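Storing Glass and Ceramics: Wrapping, Boxing, Shelving

Reading time: 2 minutes

By Felista Rweyemamu

Most breakage in storage comes from two causes: movement inside the box and weight from above. Both are dealt with at packing time.

Wash and dry every piece the day before. Moisture sealed under plastic leaves a haze on glass and can lift gilt edges. Metallic trim should be covered with a sheet of acid-free tissue before any plastic goes on.

Cut the wrap long enough to go around the piece two times, plus a hand's width at each end. Bubbles face inward for plain glass. For painted or soft-glazed ware, turn the flat side in, as the bubbles can print a pattern on the finish over a long summer. Tall pieces are rolled on their side, starting at the base. Tape goes on the plastic only, with one corner folded under as a pull tab.
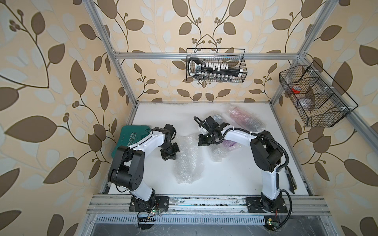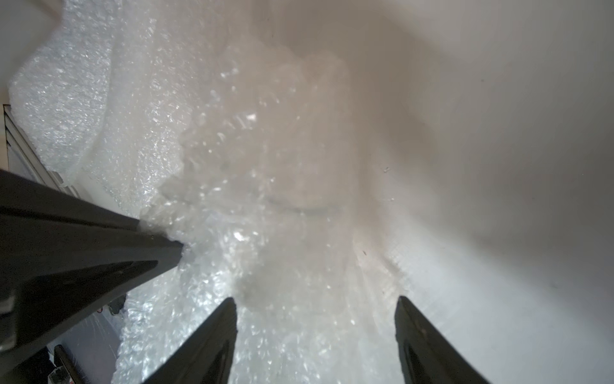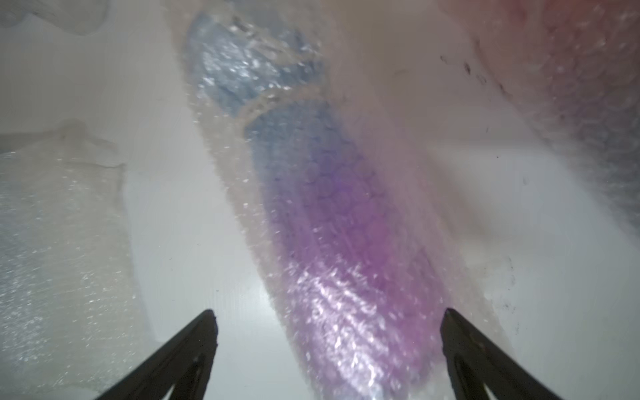
Bubble wrap. In the last picture it is wound around a long cylindrical bundle.

Use small boxes. A double-wall carton with a side of 50 cm is the upper limit for glass - anything larger gets too heavy to lift level. Put a layer of crumpled paper in the bottom, then the heaviest pieces, then the light ones. Plates stand on edge. Bowls nest with a pad between each pair. Fill all gaps until nothing shifts when the box is tilted.

Label two sides and the top. Shelves should be dry and away from a boiler or an outside wall. Relative humidity over 70 percent will soften carton board, and stacked boxes then sag at the corners.

Open one box each March and check the tape and the wrap. Flattened bubbles no longer cushion and the sheet should be replaced.

We use cookies to remember your settings. Accept | Manage

Contact | Copyright Komum Home Notes | Back to top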